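I went to a franchise evening so you don't have to

Clotilde Rey and I worked the same counter for years, and she still sends me anything with the words "be your own boss" in it, mostly to wind me up. In March it was a flyer for Brallberg, which sells territories for a vending and snack stand business. There was a free talk at a hotel in Seldale, starting at 7pm, with tea. I went, and I took a notebook.

The man doing the talking was pleasant enough. He spent the first half hour on how tired we all must be of working for other people, and there was a lot of nodding. Then came the slides. An owner with one territory, he said, could expect to clear £893 a week. It was the exactness of it that bothered me. A round number sounds like a guess, so somebody had chosen one that sounded like it came off a bank statement. I asked whose it was. He said it was a "typical performing owner". I asked how many owners weren't performing, and he said he would come back to me at the end, which he didn't.

What you get for your money is a territory, a starter stock of snacks, a set of display stands made by a firm called Plasteo, and what the brochure calls 58 pages of proven method. I read as much of the method as they would let me read at the table. One page was about smiling. Another told you to ask shops whether they would like a stand, and to ask again if they said no.

The territory is the part I would look at hardest. Yours is a postcode area, and nobody else from Brallberg can sell in it, but the contract lets head office sell online to anyone they please, including the shops you have just spent your petrol visiting. You must also buy all your stock from them, at their price, and the price list can change with 30 days' notice. So they set what you pay, they can undercut you, and the risk of the thing sitting unsold is yours.

There were over 50 people in the room and I'd say a good few had redundancy money. The deposit forms came round before the questions did. There was a discount for signing that night – there always is – and when I asked if I could have the same discount after a solicitor had seen the contract, I was told the offer was "for decision makers".

I'm not against franchises. The Suksawat family, who do the noodle place near me, bought into one and have done well from it, but they rang a long list of existing owners first, and two of those owners told them which bits of the fee to argue about. Brallberg wouldn't give me a single phone number. Data protection, apparently.

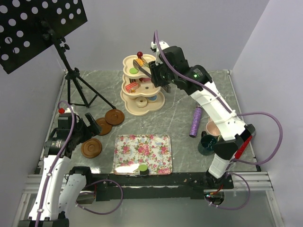
Can you get your deposit back if you change your mind? Only if they turn you down, going by the form I brought home, because once they accept you the whole deposit counts as a "territory reservation fee" and they keep it.

That line is on the back, in smaller type than the rest. I've scanned the form and sent it to Clotilde, who used to read contracts for a living and has already found another clause she doesn't like, to do with who pays for the vans. I'll put that up when she's finished with it. If you have bought a Brallberg territory and it's going well, my email is in the usual place and I would like to hear your figures, with the costs left in.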